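Unit 6: Sorting, Storing and Labeling in a Shared Playroom
Early Childhood Environments, Course 501
Instructor: Ileana Grecu
Last updated: Jul 3, 2026

Reading for this unit: the packet on room layout, pages 2 to 97. Skip the section on outdoor sheds. We covered that in June.

Storage is part of teaching. A child who can see where things go will put more of them back, and an adult who can see where things go spends less time hunting for them. Most rooms we visit have enough shelves. The trouble is usually that the shelves are too high, or that one large bin holds everything and gets dumped out every morning.

Open and closed storage. Open storage means low shelves, trays and baskets without lids. Closed storage means cupboards and lidded boxes. Put out on open shelves only what the children may use that day without asking. Everything else goes in closed storage and is rotated. The Porow room, which you will read about in the packet, changes its open shelves every two weeks. The Zarik room changes them when interest drops, and keeps a written log so that staff know what was out and when.

Container size. A container should hold one activity and be light enough for a child to carry with both hands. Deep bins hide small pieces at the bottom. Shallow ones show the whole set at a glance, and a missing piece gets noticed sooner.
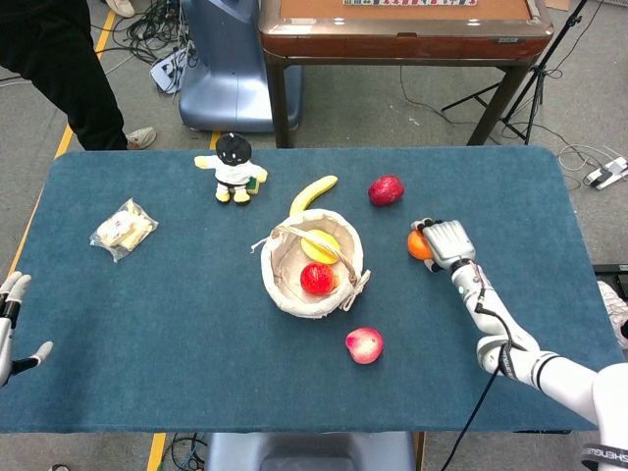
Pretend food is a good set to start with when you plan a sorting area. Children already know the names of many of the items and have opinions about where they belong. Some sort by color, some by kind, and some by what they like to eat. A round woven basket with a rope handle and a toy strawberry inside suits this kind of work, and a toy banana left next to it gives the child something to decide about. Let the child decide. If the banana goes in with the strawberry, ask what the group is called. Write down the answer in the child's own words.

Work surfaces. Hard tabletops are loud and pieces slide. A cloth or mat cuts the noise and marks out the work area. Felt picks up lint and needs regular brushing, so give that job a place on the closing list. Use a plain color. Printed cloths make small items hard to find.

Labels. Use a picture and a word together. Put the same label on the container and on the shelf where it sits. Print the word in lowercase letters except for names. At Breresent the staff drew the labels by hand, and the children later redrew them, which took longer but led to better cleanup.

Cleanup time. Give a warning before cleanup starts. Assign areas, not numbers of toys. Avoid using cleanup as a punishment.

For next class: choose one shelf in your placement room. Sketch it, list what is on it, and mark each item as open or closed storage. Read the Kwan case and bring one question about it. Sketches may be in pencil.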